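Forum > Feste & Feiern > Gastgeschenke und Naschereien > Bonbons für die Hochzeitstafel

Drucken | Per E-Mail senden | 8 Kommentare | 157-mal geteilt

Plosela_Mia
Hallo ihr Lieben, wir heiraten im August und ich verzweifle gerade an der Süßigkeitenecke. Geplant sind Bonbons in rotem Papier, dazu Edelstahlschüsseln, weil meine Schwiegermutter (Marilou, ein Schatz!) davon einen ganzen Schrank voll hat. Wie viele Bonbons rechnet man pro Gast? Und lieber eine große Schüssel oder mehrere kleine Schälchen?

Bahman M.
Glückwunsch! Wir hatten damals fast 300 Bonbons für die ganze Gesellschaft und am Ende lag die Hälfte noch da. Nach der Torte will kaum noch jemand was Süßes. Ich würde an deiner Stelle eine große Schüssel nehmen und die richtig voll machen, halb leer sieht das immer traurig aus.

estivitz77
Große Schüssel ja, aber Edelstahl?? Für mich ist das Kantine. Nimm Glas, da sieht man die Farbe von allen Seiten.

Lilibeth T.
Da muss ich widersprechen, Estivitz -- Rot auf Edelstahl finde ich wunderschön, vor allem wenn die Schüssel so richtig gehäuft voll ist und der Tisch darunter hell. Ich stelle immer noch einen kleinen Edelstahlbecher daneben, für die leeren Papierchen. Den erkennt jeder sofort und man findet hinterher nicht alles unter den Servietten wieder.

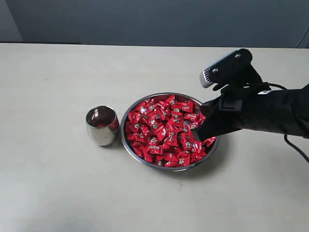

Bei mir kommt übrigens keine Decke drunter, die rutscht bloß und hat nach einer Stunde Falten. Und bitte nur eine Sorte in die Schüssel! Sobald du mischst, wühlen alle nach ihrem Liebling und der schöne Haufen ist hin.

Plosela_Mia
Oh, das mit dem Becher gefällt mir sehr! Beißt sich das Rot nicht mit altrosa Blumen? Die sind leider schon bestellt.

Bahman M.
Männerantwort: Rot ist Rot, passt.

estivitz77
Passt eben nicht, Bahman. Altrosa und knallrotes Papier nebeneinander, da tun mir die Augen weh. Stell die Bonbons wenigstens auf einen eigenen Tisch, weit weg von den Gestecken. Und den Becher würde ich weglassen, nach einer Weile quillt der über und dann guckt man auf Müll.

Lilibeth T.
Dann leert man ihn halt mal aus :-) Eigener Tisch ist aber eine gute Idee, am besten da, wo die Leute sowieso auf ihre Jacken warten. Und was die Menge angeht: Ich nehme drei pro Person, und einen Beutel lasse ich zu, den kann man nachfüllen oder später verschenken.

Precious
Noch was Praktisches, bei uns war es im Sommer so warm, dass die Toffees am Papier geklebt haben. Nehmt harte Bonbons, keine gefüllten. Und nicht ans Fenster stellen!

Plosela_Mia
Danke euch, ihr seid toll! Also: harte Bonbons, eine Sorte, eigener Tisch an der Garderobe, und der Becher kommt mit (sorry Estivitz). Marilou sucht heute Abend schon mal die größte Schüssel raus.

estivitz77
Ich bleib bei Glas. Aber feiert schön!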